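Hand-held gripper for collecting grasps: fingers won't hold a shoe by the sole

Posted in Home Builds, 6th January

Plelleck

Hi all! I've been building a hand-held gripper in our shared workshop since June and it is the most fun I've had with a soldering iron in years. Two fingers, a trigger, a camera on top, and the recordings go to a little arm at home that tries to copy me. I've got 200 good recordings of blocks and mugs, so I moved on to shoes, and now I'm stuck.

The fingers close fine on the upper, but when I go for the sole the shoe swivels out of the grip. Same shoe every time, same table.
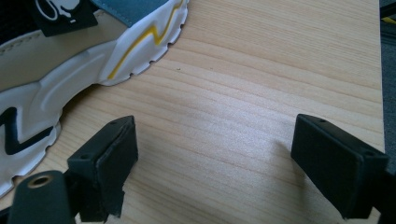
The black fingers open over the board, with the notched edge of the white sole behind them.

The pads are flat and I've tried squeezing harder, which only makes it jump further. Do I need a different pad shape, or am I grabbing it in the wrong place? I'd love to keep these mounts if I can, as it took me ages to get the threaded inserts in straight.

Trenberg

Lovely project! Keep the mounts and change the pads. A flat pad on a notched rim only touches the high spots, so the shoe pivots on whichever bump you catch first. Stick a soft layer on each inner face (I use silicone sheet, but an old bicycle inner tube works nearly as well) and it will squash into the gaps. Roughen the pad with 200 grit first or the glue peels off.

Also try the heel, one finger on each side, and go in lower than feels natural. My own gripper went from dropping nearly everything to doing trainers all afternoon, and I was grinning like a fool!

One warning: if you change the pads, record your blocks and mugs again. Mine got very confused when half the clips had the old fingers in view. I binned 900 of them, which hurt.

Dulten

Just use foam tape. Works for me.

Shawky

Foam tape is great for an evening, but mine went shiny and slippery after about 50 grabs, so I'd go with the silicone. Check your finger screws as well. One of mine had worked loose and the finger was twisting a tiny bit under load, and I'd blamed the pads for weeks. Please post again when you've tried it, I want to see the arm pick up a shoe!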